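Small Destinations Should Publish Their Limits

2008-11-14
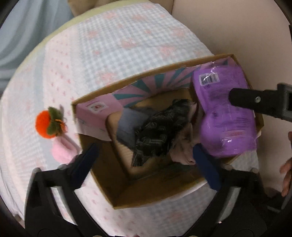

The growth of weekend travel to Clernia has been welcomed by nearly every business along its shore, and the welcome is understandable. A town of 900 residents does not lightly turn away paying guests. It is the position of this column, however, that the town should set a daily ceiling on boat visitors to the Trulton coves and print that figure on every ticket sold.

The present arrangement leaves the matter to the boat operators. Each decides how many passengers to carry and how often to return. On a holiday weekend last February, 14 boats were at the landing by mid-morning, and visitors who had paid for a quiet swim spent most of their stay waiting for a place to stand.

Opponents of a ceiling point to Bramenmont, where a limit of 40 visitors per crossing was adopted and day trips declined. The decline is real. So is the increase in overnight stays, which that comparison leaves out. Travelers who must reserve a place tend to plan a longer visit -- and they eat dinner in town.

There remains the question of fairness. A ceiling favors those who book early, and large tour groups book earliest. The Gunawan landing should therefore hold back a share of places for sale each morning, at the same price and without a reservation. The cost of one additional ticket clerk is modest and should be met from the existing landing fee.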